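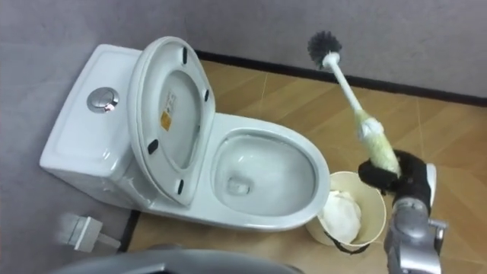
A white toilet with the lid up and a push-button flush.

I own shares in a company that makes boring things, and I could not be happier about it!

For the past few years my brokerage account has been split between stocks I brag about and stocks I forget I have. The bragging pile is the usual stuff, companies with big plans and bigger losses. The forgotten pile is led by Skernasora, a maker of valves, seals and pipe fittings, which I bought one July when a bonus landed and I had no better idea. It pays a dividend every quarter. I reinvest it every quarter. The position started at $2,000, and I have added 30 shares along the way, usually on days when everybody else was selling.

What I love about a business like this is how easy it is to follow. I read the annual report, all 170 pages of it (yes, the footnotes too), and by the end I knew how the money comes in. Plumbers buy the parts. Parts wear out. Plumbers buy more parts. Compare that with Pokska, which I also own, and which has changed the way it reports revenue twice since I bought in. I've listened to every one of its earnings calls and I still can't tell you what a "platform customer" is.

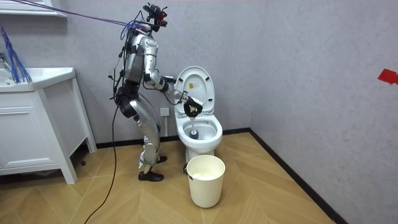 Now, I'm not telling anyone to dump growth stocks. I still hold Pokska, and on a good morning it's a blast to watch. But I do think small investors shortchange the slow end of the market. We treat it as a place to hide when things get scary, and then we run back out the minute they calm down. You miss so much of the good part that way! A dividend needs years to pile up on itself, and the early years look like nothing.

Price matters, of course. Louro is a fine business in the same line, and I passed on it because the shares cost far more than its earnings could support. A dull company can be a bad buy like any other.

So if you have a free evening, pick one company whose product you have used today and open its latest report. Start with the cash flow statement. I did that with Amo last weekend and was still at the kitchen table at midnight, having a wonderful time.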